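4.2 Clue difficulty and drop-out

Data from the Rallwood hunt, organized by the Konuvell club, opened in February. Players bought a self-published booklet, eight riddles, one buried box. We logged 1,710 sign-ups through the Esier forum; 1,363 posted at least one guess. Only 102 got as far as riddle five. Same pattern as in the earlier Barbieri hunt, though that one had no booklet and a smaller prize, so comparsion is loose.

Drop-out was not even. Big fall after riddle two, the one with the river names. Players who quit there mostly wrote that the wording was unfair. Players who stayed tended to share maps, trade theories, sometimes argue for weeks over one word. Group size did not seem to matter much.

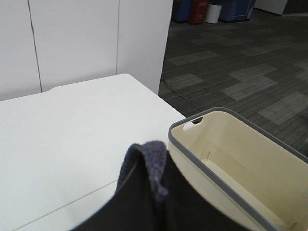 Figure 3. White tabletop with a seam between two panels; plastic basket at the corner.

Riddle six was the other sticking point. It asked for a place "where two pale fields meet and neither is plowed." Most read it as farmland and went looking for fence lines. A few took it to mean indoors, any join between two plain surfaces, much like the thin gray line across the tabletop in Figure 3. Both readings fit the text. The booklet gives no way to choose, and forum posts split along these lines early and stayed split. We coded this as open ambiguity, see 3.1 for the coding rules.

Travel costs were self-reported and patchy. We left them out of the main model. Players who did report them also posted more often, wich would have tilted the results toward the keenest searchers.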